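BLDG 20 - Residential Ventilation and Moisture
Week 6 notes: Natural ventilation through openable windows
Prepared by Letay Gebru, Skestport campus

Read these with the Clismont house plans from Week 2. Bring a calculator to the tutorial.

1. What drives the flow

Air moves through a house when there is a pressure difference between two openings. Wind is one source. The windward wall sits at positive pressure, the leeward wall and usually the roof at negative pressure. The second source is temperature. Warm indoor air is less dense than cold outdoor air, so in winter it leaves through high openings and is replaced through low ones (stack effect). In a single-storey dwelling on a windy site, wind normally dominates. On a still night the stack term may be all you have.

For wind-driven cross flow use

Q = Cd x A x v x sqrt(dCp)

where Q is the flow in cubic metres per second, Cd the discharge coefficient, A the effective opening area in square metres, v the wind speed at opening height in metres per second, and dCp the difference in pressure coefficient between the two walls. Two openings in series do not add. Combine them as

1/A^2 = 1/A1^2 + 1/A2^2

The smaller opening therefore controls the result. Students lose marks on this every year.

2. Single-sided rooms

A room with openings on one wall only relies on turbulence and on exchange within the opening itself. Flow is much lower than in a cross-ventilated room of the same size. Tall openings do better than wide, short ones because cool air can enter at the bottom while warm air leaves at the top.

3. Effective area by sash type

Effective area is the free area for airflow and is seldom equal to the glazed area. A sliding window gives at most half. An awning window on a short stay gives less again - check the stay length on the schedule. A side-hung casement can approach the full area of its opening, provided nothing restricts the swing. Inward-opening sashes need clear floor and sill space, and they conflict with blinds.

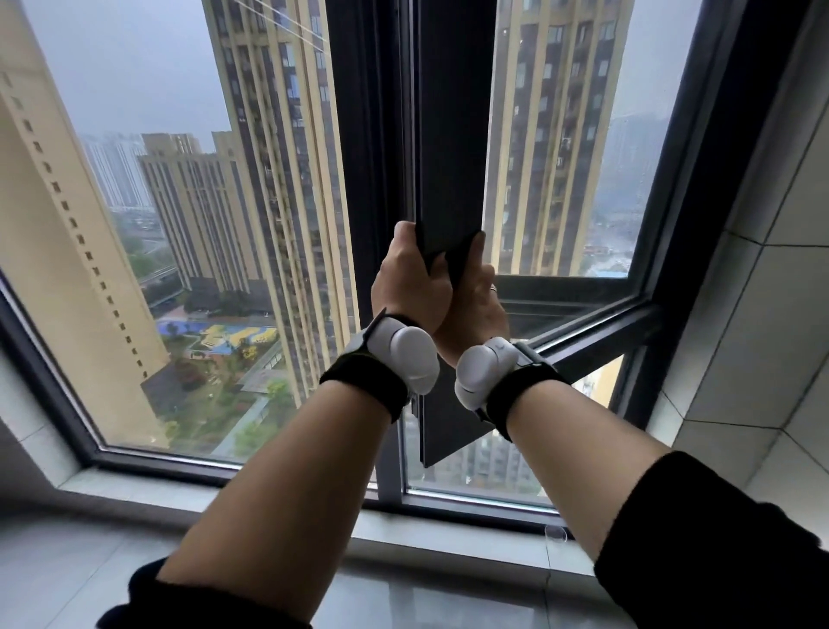
Figure 2. Inward-opening casement sash, dark grey.

4. Worked example

Kudine house, bedroom 2. Take A = 0.5 (already combined), Cd = 0.6, v = 2, dCp = 0.36.

Q = 0.6 x 0.5 x 2 x 0.6 = 0.36 cubic metres per second

Multiply by 3600 for an hourly flow: 1296 cubic metres. Halve the wind speed and the flow falls to 648.

5. For the tutorial

Repeat the calculation for the Pap house living room. State the room volume and convert your answer to air changes per hour. Show the series combination in full.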